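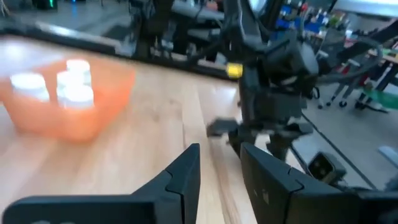 Oberholzer Workshop, Dye Section

July, morning entry. Continuation of the lightfastness and wash series on the Sundden worsted, job 2297 (Flokmont upholstery reproduction).

The second bath of weld was started at 8:10 with the skeins left to soak overnight. Skeins were mordanted with alum in the previous session and had been stored damp in the covered crock. Water was drawn from the softened line. The last set, dyed in hard tap water, came out noticeably greener, and the client's reference fragment shows no sign of that cast on the protected reverse.

Each skein weighs 200 grams dry. Liquor was brought up slowly and held below a simmer. Temperature overshot once while the lid was off for straining and was corrected by adding cool water. The overshoot should be kept in mind if the yellow dulls on drying. Weld has browned on us before under the same conditions, though never on this yarn.

Diderine was used as the wetting agent at the lower of the two concentrations under discussion. At the higher concentration the foam made it difficult to judge the color in the pot, and the rinse took twice as long. Unless a colleague has an objection, the lower concentration will be treated as standard for the remainder of the job.

Afternoon. Skeins lifted at 1:30, cooled in air, rinsed until the water ran clear. Skeins 1 through 12 are even along their length. Skein 13 has a pale band near the tie. The tie was too tight and the liquor did not reach the core. It has been retied in a loose figure eight and will go back in with the next bath. Please check all ties before mordanting - a band of this kind cannot be corrected fully once the alum has taken unevenly.

Comparison with the Flokmont fragment was made at the north window and again under the daylight lamp. At the window the match is good, slightly on the warm side. Under the lamp the new yarn looks stronger than the fragment. The fragment has faded on its face and the reverse is the only fair reference, so the lamp reading was repeated against the reverse and the difference was small. No adjustment to the recipe is proposed at this stage.

Wash test: 2 cuttings sewn between white cotton and white wool, agitated with neutral soap, rinsed, pressed, dried flat. Slight staining on the wool, none on the cotton. This is acceptable for upholstery that will be vacuumed and not laundered, but the staining should be stated in the report to the client.

Outstanding items:
Mount the lightfastness strips, half covered, beside the blue wool references.
Order alum. The remaining tub will not cover the indigo overdye samples.
Return the borrowed pH meter to the paper section. The probe needs fresh storage solution first.
Label the exhaust bath and keep it for the pale border yarn.

Baths covered and heat off at 4:45.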